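3.2 Adquisición de datos

El conjunto de entrenamiento se grabó con la cámara de muñeca a resolución fija. Se obtuvieron 3.672 fotogramas válidos, de los que 817 se reservaron para validación. La tarea consiste en localizar un vaso transparente sobre un escritorio de madera oscura y estimar el punto de agarre. La superficie brillante genera reflejos que el detector inicial confundía con el borde del vaso.

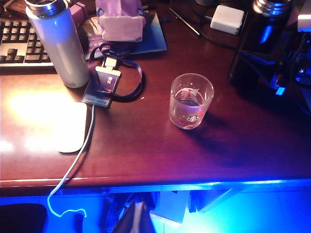
Figura 4. Vista de la cámara de muñeca: vaso con agua, ratón y portatarjetas con cordón.

La luz cálida a la izquierda y la tira LED azul del borde frontal obligan a fijar el balance de blancos antes de cada serie. Con balance automático, la máscara de segmentación perdía la base del vaso.

El etiquetado lo realizó N. Intarasuk; la calibración mano-ojo, L. Ruangrit. El entrenamiento se detuvo en 4.000 iteraciones. Queda pendiente para abril repetir las series con el módulo Cleltik.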